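## Oltano arm keeps missing see-through pen parts on a white table

**Eugeniusz Ostrowski**
March 5, 2019

I've got an Oltano desktop arm with the Druletti two-finger gripper, and I'm trying to get it to pick up bits of ballpoint pen. The job is dead simple by hand: left hand holds the pen up by the barrel, right hand picks the little pieces off the table. The arm is fine with anything solid (wooden cubes, bottle tops, my keys!) but with the clear blue plastic it goes for the shadow, or for nothing at all. Out of 200 tries over the weekend it got 24.
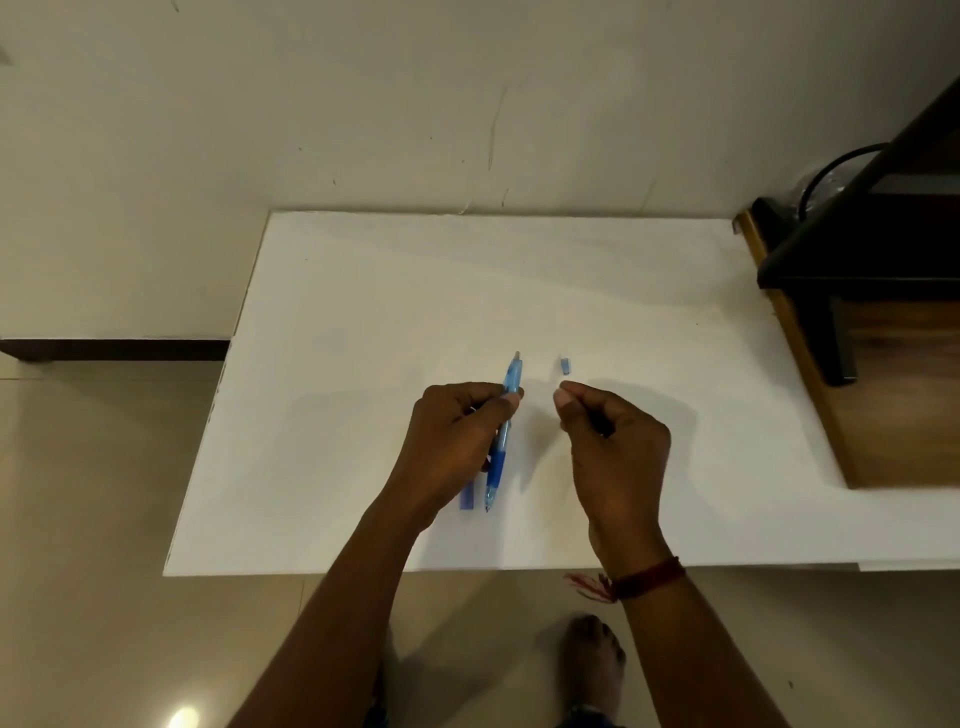
*The work done by hand, white tabletop, one small blue bit by the right fingertips.*

The top is plain white because the Hawthorne guide says to use a plain light background. Lighting is just the ceiling light. I've redone the camera calibration twice and the numbers look good, so I don't think it's that, but I'm happy to be told off. Do I need a better camera, or is it my table?

---

**marrowfat**

Had this with mine. Turn the exposure down.

---

**tilly_bench**

It's your table, I'm nearly certain, so put your wallet away for now :)

Clear plastic lets the white through, so a small piece has hardly any edge of its own and the darkest thing near it is the shadow. Look how soft and grey the shadows are round your hands, then how pale the top end of the little piece is. The strip beside the pen nose would be hard work too, being half hidden by your hand.

What I'd do, in this order:

1. Lay a sheet of matt mid-grey card over the white. Tape all four sides down or the gripper will drag it about.
2. Get two lamps, one each side, and bounce them off something white. Don't point them at the table. Your floor is shiny as well, and there's a bright patch of reflection on it, so crop the camera area down to the tabletop and nothing else.
3. Lock exposure and white balance AFTER the lamps are on. Mine hunted all over the place on auto.
4. Take your calibration again at the height of the card. It's thin, but these bits are tiny.

Also wipe the top! There are specks on it, and a speck looks a lot like a target when you've set the smallest size low. I run mine with the smallest size at 15 pixels and it stopped chasing crumbs.

Start with the bigger block and leave the slivers till last.

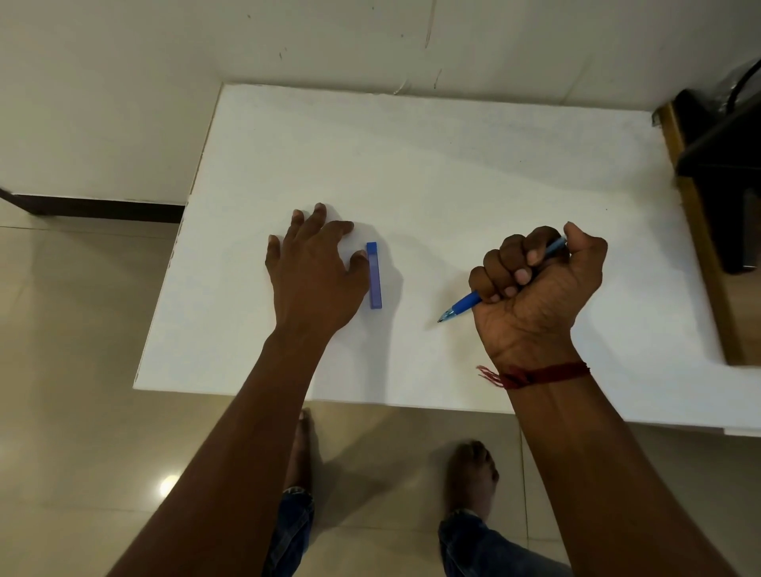

*Blue block standing up near the left thumb, pen in the right fist.*

A block stood on end like that, with a darker top and a bit of clear table round it, gives the camera a fair chance. If the arm can't get that one, come back and we'll look at the calibration after all.

---

**Sesach_Dave**

Agree with the grey card, though I used green cause it's what I had. Check the gripper pads too. My Druletti ones had gone smooth by January and it was dropping pens it had lined up perfectly well. I gave them a rub with fine sandpaper and a wipe with a damp cloth. If they've gone hard you'll want new ones, and they're a faff to get on.

---

**Eugeniusz Ostrowski**

Thanks all. Card down and two lamps on, and it got 19 blocks before I had to stop for tea. Slivers still hopeless. Pads next.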